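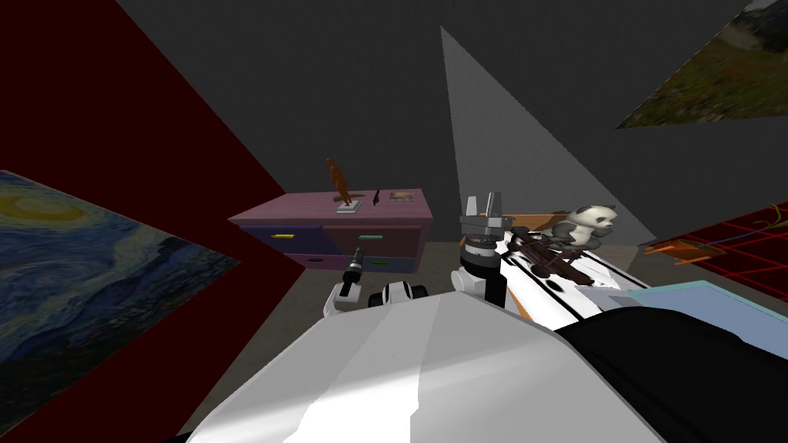

The practice room in Prunatine, with both arms and the dresser with the colored handles.

[pleltdale-tinkerers] Re: Thygesen open day, who went?

Vibeke Baldursdóttir wrote:
> Hi all,
>
> I had the Thygesen open day on my calendar for most of May and then
> had to work through it. I know a few people from the list were going.
> Could somebody write up what was shown? Mainly I would like to know:
>
> Was it real robots or just the simulator? The flyer said "drive a
> two-armed robot" and did not say which.
>
> Could you get your hands on it, or was it watch only?
>
> Is Prunatine something a small club could run, or does it need a
> machine we don't have?
>
> Would it be any good for the school group? They are 12 to 15 years
> old and get bored fast if they have to listen.
>
> Also whether the bus to Uvitz is still the best way there.
>
> Thanks,
> Vibeke

Vibeke, I went, and stayed from when the doors opened until a little after three. I'll take your questions in order and then put down the rest of my notes.

Real or simulator

Both, but the part you could drive was the simulator. There was one real robot on the ground floor, two arms on a wheeled base, behind a rope. An operator ran it through a table clearing job every half hour. It moved cups and a bowl from one side of the table to the other. I saw three of these. Two went fine, and in the third it knocked a cup over, stopped, and had to be reset by hand. The operator explained what had gone wrong while he was doing it. He said the arm had closed on the cup too high up. I liked that he didn't hurry past it.

The simulator was upstairs in the training room. The picture at the top came off one of the stations. You look out over the front of the robot with the arms ahead of you, and the room tilts when you turn the head. On that view the right gripper is near the middle and the left arm is lower down and further over. It takes a minute to get used to the angle. I kept wanting to sit up straighter in my chair to see over the white body, which of course does nothing.

Every time you reset you can ask for a different room. Mine had a panda plush, a wooden mannequin standing on top of the dresser and a Starry Night on the wall. The woman next to me had a kitchen. The objects don't have to make sense together. The staff said that was on purpose, so the training runs don't all look alike, and they spend a fair amount of time adding furniture and toys to the library.

Hands on

Yes. They had 2 driving stations, each with a screen, a pair of hand controllers and a foot pedal. You squeeze the trigger to close the gripper, and the arm follows your hand as long as you keep the pedal down. If you let the pedal up, the arm stays where it is and you can bring your hand back to somewhere comfortable. I did not understand the pedal at first and ended up with my elbow over my head. Have whoever is teaching you show the pedal before anything else.

The turns were ten minutes. You got a card with a task on it. The ones I saw or heard about:

Open a drawer by the handle color that is on the card.
Pick up a named object and put it on the dresser.
Pass an object from one gripper to the other.
Put everything back on the floor mat.

I got a drawer card. Getting to the handle was easy enough. Pulling was harder, as I kept pulling a bit sideways and the fingers slid off. There is no feel in the controllers, so you only know you have lost it by looking. On my fourth try I got it open. The passing task looked much worse. I watched three people do it and one of them finished.

The line was short before noon and long after. By the sign-in sheet they had 47 people through the training room by the time I left, and I think that was more than they had planned on. After lunch they cut the turns to seven minutes.

They save the runs. There was a notice about it at the door and you could say no at the desk without losing your turn. The count on the wall screen was 88 saved runs when I went downstairs for the last time, and they were hoping for 300 over the open day and the school visits that come after. Somebody asked whether runs by beginners are any use. The answer was that failed ones get labeled as failed and kept, and that they can use some of them. I did not follow all the details. If you want the long version, ask them for the handout, since I gave mine to my neighbor.

Could we run it

Probably, with some work. Prunatine runs on a desktop computer with a decent graphics card. The one in our back office is too old. The newer one we use for the laser cutter might do it with the picture quality turned down. I asked about a laptop and was told it would start but that the arms would lag behind your hands, and then it is no fun and people get a headache.

You don't need the pedal and the controllers to try it. There is a keyboard mode. I tried that at the end and it is slow, one joint direction at a time, but you can see how the arm bends and where it gets stuck. For learning what the joints do I would say the keyboard is better than the controllers. With the controllers you never think about the elbow at all.

Clubs can ask for a license by writing to them. There was a sheet at the desk with the address. It asks how many people, what you want to do with it, and who is responsible. They said it normally takes a few weeks. I took two sheets and left one in the tray by our front door, under the key log. I have not filled in the other one. If people want this I can do it, but I'd like someone else to be the named contact as I am away part of the summer.

School group

I think so, with a smaller number than we took to the water plant. With only the two stations, most of the kids would be standing around. What worked on the day was a second person sitting next to the driver and reading out distances and directions. There was a father and daughter doing it that way. She drove and he told her "left, left, down a bit, stop," and they did better than I did alone. If we went in pairs, with half the group downstairs at the real robot and half upstairs, nobody would wait more than a couple of turns.

They will take school groups in the mornings. Ask for the training room by name when you book. The ordinary tour is mostly the hallway with the posters and a twenty minute talk, and your group would be climbing the walls.

The talk itself, for the rest of us, was decent. The first half was about how they line the simulated arm up with the real one, so that the same command ends in the same place. They showed the two on a split screen doing the same reach. There was a small difference at the wrist, which they pointed out themselves. The second half was about lighting and shiny surfaces and went over my head. Questions went on longer than the talk. One person wanted to know when it would fold laundry and got a polite no date answer.

Getting there

The bus to Uvitz still works but the stop has moved. It is now on the far side of the rail bridge, and from there you walk back under it and take the first left. The sign for Thygesen is small and faces the other way, so you see it when you leave. Driving is fine before ten. By noon the lot was full and people were parking on the grass, which the place next door was not happy about.

There is coffee downstairs, free, and sandwiches that were gone by half past twelve. Bring lunch. The elevator to the training room was working and the doors are wide enough for a wheelchair. The driving stations have a table that goes up and down. The foot pedal can be swapped for a button on the left controller if you ask. I saw them do this for one visitor and it took a minute or so.

Things I forgot to ask

Whether you can put your own objects into a room. I would like to try our parts bins in it.

Whether two people can drive one arm each. It looked possible from the menu but the staff member at my station was busy.

Whether the real robot can be driven by visitors at any other time of year.

If anyone else from the list was there in the afternoon, please add what you saw. I missed the last showing downstairs, and I heard there was going to be a drawer task on the real robot then.

I can bring the license sheet to the next Pleltdale meeting. Vibeke, if you want to call them about the school group before that, go ahead, the number is on the sheet in the tray.

Arne

--
pleltdale-tinkerers mailing list
To leave the list, send a message with the word "unsubscribe" in the subject line.
Please trim quoted text when you reply.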